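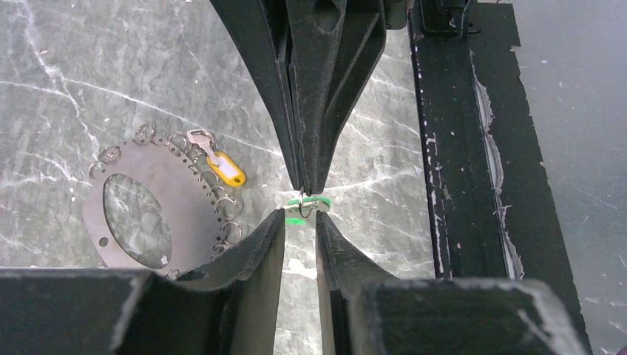 Wrist view, key ring task: three-finger gripper holding a split ring with a green key tag, next to the ring plate.

CLUTIA KEY HANDLING SET: DATA CARD AND EQUIPMENT PLAN

Purpose

The set supports purchasing decisions for the Clutia manipulation bench. It was assembled to establish which gripper parts and consumables must be budgeted before the bench is extended to the Rinditz site. It may also be used for training, subject to the limits stated below.

Contents

The set holds 100 episodes. Each episode contains wrist camera video, joint positions, gripper opening and a short operator note. Episodes are stored one to a folder, and the operator note is a plain text file in the same folder.

Task materials

Split rings, keys, plastic key tags with label windows, and a flat metal plate with punched holes along its edge. Tags of more than one color are used. Label windows contain no names, addresses or lock numbers.

Equipment on order

Gripper finger sets: 2, for Clutia
Spare wrist camera: 1
Spare finger sets for Rinditz: 2
Ring plates: 4

Finger sets are treated as a consumable and charged to the operating budget. The fingers now in service show scuffing and chipped edges. Sites should record the condition of each finger at the start and end of a collection period, using the form in the "wear" folder. Replacement on appearance alone is not authorized. A request must cite at least one episode in which the grip was affected.

The wrist camera is a capital item and requires a separate request. Keys, rings and tags may be bought locally.

Suppliers

Pislow and Taipe have both been asked to quote for finger sets. Quotes are to state the unit price, delivery time and minimum order. The Taipe quote must also state whether mounting screws are included, as the last order arrived without them and work stopped until they were obtained. Orders for Rinditz will be placed after the Clutia parts have been received and fitted. The target month for delivery is January.

Known limits

All episodes were recorded on one tabletop under bright, even light. Thin parts are often seen edge-on from the wrist, and tag color is a more dependable cue than tag shape. The set should not be used to estimate finger life, as hours in service were not logged for the earliest episodes.

Contact

Questions on the contents of the set or on the equipment list should be addressed to Jeptoo Mfinanga, bench planning, Clutia. Changes to quantities must be received in writing before an order is released.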